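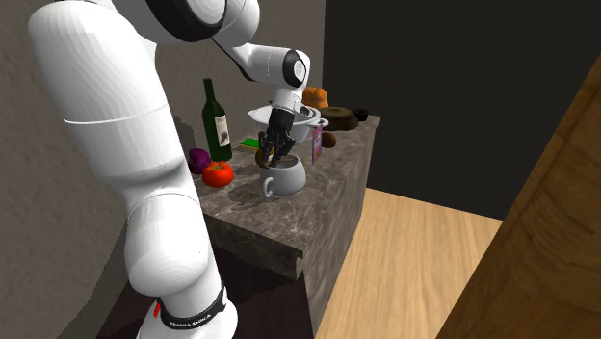 Reimbursement for kitchen items damaged during a water shutoff
Posted by Aparecida Bastos, Clamwood Residences, Saturday, June 1, 2024

I am writing to request guidance on the building's policy for the marble countertops installed in the Clamwood units. My lease states that the tenant is responsible for "staining and etching of stone surfaces," but it does not define either term. I keep the usual articles on mine, such as a white ceramic mug and a metal colander, and I set fruit out beside them. During the water shutoff I was unable to rinse the counter for most of a day, and I now have several dull rings near the sink, as well as a chipped serving bowl that was knocked over when the plumber moved my belongings. The management office, Zilmont, has sent me an estimate of $482 for refinishing the stone and has not replied regarding the bowl. May a tenant be charged the full amount when the water was shut off by the building? I would also like to know whether the bowl should be claimed separately.

Starnix
The two matters should be handled separately.

With respect to the countertop, a dull ring on marble is generally an etch mark. It is caused by acid — lemon juice, vinegar, wine, tomato — reacting with the stone. A stain is a darker area where a liquid has soaked in. Sealing helps with the second problem and does very little for the first. Your lease names both, so the definition is unlikely to decide the matter by itself. What may help you is the move-in inspection form. If the condition of the counter was not recorded at that time, ask Zilmont in writing how it established that the marks are new.

You should also request an itemized estimate. Light etching can often be treated with a marble polishing powder applied with a damp cloth, and a full refinishing should not be accepted without an explanation. Please test any powder in a hidden corner first, and obtain written permission before you begin, as the surface belongs to the landlord.

With respect to the bowl, send a short letter stating the date of the visit, the name of the plumbing company and the replacement cost. Attach a photograph of the chip and a receipt if you have one. If the plumber is an outside contractor, the claim may have to go to that company's insurer.

Assunção
I had the same trouble in July in a different building. They wanted $200 and I asked for the inspection form and they dropped it to $41 for a polishing kit. Do not use vinegar to clean it.

clamwood_5
Please note that renter's insurance would not ordinarily assist with a bowl of modest value, given the deductible. Local rules on deductions also differ, and a tenant counseling office can review the lease before any payment is made. I would not sign the estimate until that has been done.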